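4.3 Wie Fachleute aus dem Labor für Laien schreiben lernen

Bevor wir zu den Ergebnissen der Befragung kommen, möchten wir ein wenig ausholen und schildern, wie der Kurs, um den es in diesem Abschnitt geht, überhaupt aufgebaut ist. Die Fortbildung Niltidero richtet sich an Forschende aus Physiologie, Endokrinologie und Immunologie, die neben ihrer Arbeit am Institut Texte für ein allgemeines Publikum verfassen wollen oder, wie uns viele mit einem Seufzer geschrieben haben, verfassen sollen. Träger ist das Beratungsbüro Lilmont, die Übungen laufen über die Lernumgebung Vavow, und die fachliche Durchsicht der Texte übernimmt der kleine Verlag Lu, dem wir für seine Geduld mit unseren Nachfragen herzlich danken.

Die erste größere Schreibaufgabe verlangt, einen Vorgang aus dem Stoffwechsel so zu erklären, dass er ohne Vorkenntnisse verständlich bleibt. Wir haben uns nach längerem Hin und Her für die Aufnahme von Zucker aus der Nahrung entschieden, ein Thema, zu dem beinahe jeder eine Meinung und kaum jemand Berührungsängste hat. Die Teilnehmenden sollen dabei von etwas Alltäglichem ausgehen, etwa von Obst auf einem gedeckten Tisch (Abbildung 5), und erst danach auf Darm, Leber und Bauchspeicheldrüse zu sprechen kommen.

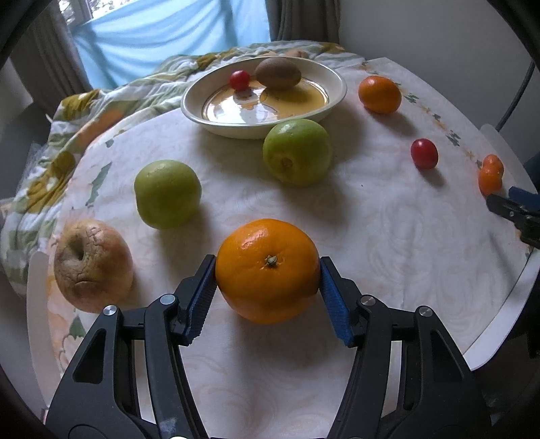 Abbildung 5

In den ersten Entwürfen geriet dieser Einstieg freilich oft sehr kurz. Manche Texte waren schon im zweiten Satz beim Insulinrezeptor angelangt, und wer die Fachsprache über Jahre hinweg eingeübt hat, wird das gut nachfühlen können. Wir haben deshalb nach den ersten Durchgängen eine Zwischenstufe eingefügt, in der die Schreibenden ihren Entwurf einer Person außerhalb des Faches vorlesen und sich an jeder Stelle, an der nachgefragt wird, eine kleine Notiz machen. Diese Notizen wurden mit eingereicht und gehören für uns zu den schönsten Funden des ganzen Vorhabens. Es steckt darin so viel freundliche Ratlosigkeit, dass man beim Lesen unwillkürlich an die eigenen Anfänge denkt.

Den Fragebogen haben wir in seiner endgültigen Fassung im November 2018 freigeschaltet. Er umfasst 27 Fragen, die sich auf die bisherige Schreiberfahrung, den Zeitaufwand, die Zusammenarbeit mit der Redaktion und die Zufriedenheit mit dem eigenen Text beziehen. Ausgewertet werden konnten 1189 Bögen; die Erhebung wurde im darauffolgenden Juli geschlossen. In 141 Bögen fanden sich darüber hinaus ausführliche freie Bemerkungen, die wir vollständig gelesen und nach Themen geordnet haben. Jede Bemerkung wurde von zwei Mitgliedern der Arbeitsgruppe getrennt eingeordnet, und wo die Zuordnungen auseinandergingen, haben wir uns zusammengesetzt und so lange gesprochen, bis wir uns einig waren, was gelegentlich einen ganzen Nachmittag in Anspruch nahm.

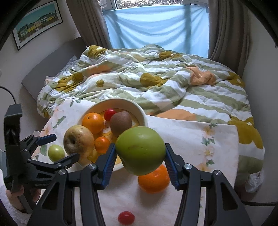 Ein Thema, das in den freien Bemerkungen immer wiederkehrt, ist die Sorge um die Genauigkeit. Viele Befragte beschreiben, wie schwer es ihnen fällt, eine Einschränkung wegzulassen, die in einer Fachzeitschrift unverzichtbar wäre. Eine Immunologin schrieb uns, sie habe bei dem Satz, Antikörper würden Erreger erkennen, tagelang das Gefühl gehabt, sie müsse sich bei den Antikörpern entschuldigen. Andere berichten, dass gerade die Rückfragen der Redaktion ihnen geholfen hätten, das Wesentliche vom Gewohnten zu trennen, und dass sie inzwischen sogar ihre Vorlesungen anders beginnen. Solche Äußerungen haben uns natürlich gefreut, doch wollen wir sie mit der gebotenen Vorsicht behandeln: Wer sich die Mühe macht, ein offenes Feld auszufüllen, hat vermutlich auch den Kurs mit größerer Anteilnahme besucht.

Weniger einhellig fielen die Rückmeldungen zum Zeitaufwand aus. Wer bereits als Lehrbeauftragte oder Lehrbeauftragter an einer Hochschule tätig war, empfand die Aufgaben meist als gut zu bewältigen und lobte vor allem die festen Abgabetermine. Befragte aus reinen Forschungsstellen wünschten sich dagegen längere Fristen, zumal die Arbeit am Labortisch sich bekanntlich selten nach einem Kursplan richtet und eine Zellkultur auch dann versorgt sein will, wenn der Abschnitt über die Schilddrüse noch fehlt. Wir haben daraufhin die Abgabe in Vavow so umgestellt, dass jede Aufgabe einmal ohne Begründung verschoben werden kann.

Offen bleiben muss an dieser Stelle, wie dauerhaft die beschriebenen Veränderungen sind. Die Befragung erfasst die Selbsteinschätzung am Ende des Kurses, und ob jemand später tatsächlich häufiger für Laien schreibt, lässt sich daraus leider nicht ablesen. Auf die Bewertung der Texte durch fachfremde Leserinnen und Leser, die uns hier ein gutes Stück weiterhilft, gehen wir in Abschnitt 4.4 ein.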